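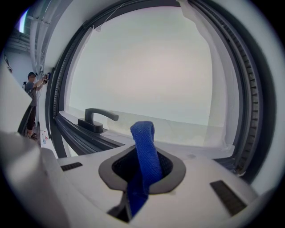
Darnport, 2024-02-23

Treltgate hand-held gripper pair, kit version, reviewed after a home build

The Treltgate kit supplies the parts for two hand-held grippers of the type used to record manipulation tasks by hand, for later playback or training on an arm. I built the pair on a desk at home over two weekends and have used them since on doors, drawers, and windows. This review covers assembly, the strap, the fingers, and tracking. It doesn't cover the Treltgate recording software, which I replaced on day one with my own scripts.

Price as ordered was 990 dollars for the pair. The printed parts arrived finished, with support marks cleaned off. Two of the trigger pins were slightly oversize and needed a light pass with fine sandpaper before they would seat.

Assembly

Each unit goes together with 24 screws, all one head size, in two lengths. The manual doesn't say which length goes where until the page after you need to know. Read the whole section first. Torque values are given for the finger pivots only. I tightened everything else by feel and then backed off the trigger housing a quarter turn, which removed a slight drag at the end of the stroke.

Build time for the first unit was nearly 6 hours, including one full teardown after I installed the return spring on the wrong side of its post. The second went much faster. Anyone used to small mechanisms should have no trouble. The drawings are clear, but the step numbers on the drawings and in the text drift apart after the spring stage.

Strap and body

The blue woven strap comes up through a teardrop-shaped opening with a dark gray rim and folds over into a loop. It adjusts well and doesn't slip once set. The rim is smooth enough that the weave shows no fraying so far. My complaint is the tail, which has no keeper. I trimmed mine and sealed the end with a lighter.

The ribbed black pads on the white surface are a good detail. They sit in shallow recesses and use ordinary double-sided tape, so they can be replaced. One lifted at a corner in the first week and was reset with fresh tape.

Weight is fine for work at bench height. Overhead work is another matter. Reaching up to a skylight handle with the arm extended gets tiring quickly, and the grip angle forces the wrist back further than I would like. A second strap position, lower on the body, would help.

Fingers

The blue fingertip pads are soft and hold well on painted or smooth surfaces. On a lever-style window handle the best results came from setting the tips close to the end of the lever and pulling in a straight line. Gripping near the base works the trigger harder for less movement. Stroke is enough for most household hardware. Thin cords are difficult, as the pads fold around them before closing. 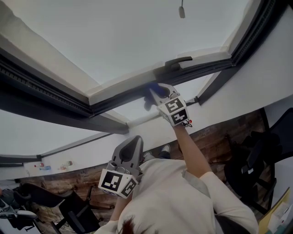
Tracking

Each gripper carries a white cube with black square markers. Detection was reliable in even daylight. I moved to Erkau mounts for the cubes after the stock clips allowed a small amount of play, and calibration has held since. The Bakhtiari bracket fits too but sits higher and catches on sleeves.

Losses occur mainly when one hand passes in front of the other cube. Keeping the idle gripper near the chest and tilted so that two faces point up reduces this. Strong backlight from a window also costs some detections. Lowering exposure by one step recovered most of them.

Rating: 4 out of 5. One point off for the manual and the cube clips. Treltgate lists a revised clip for May, and I will refit one unit with it and update the tracking section.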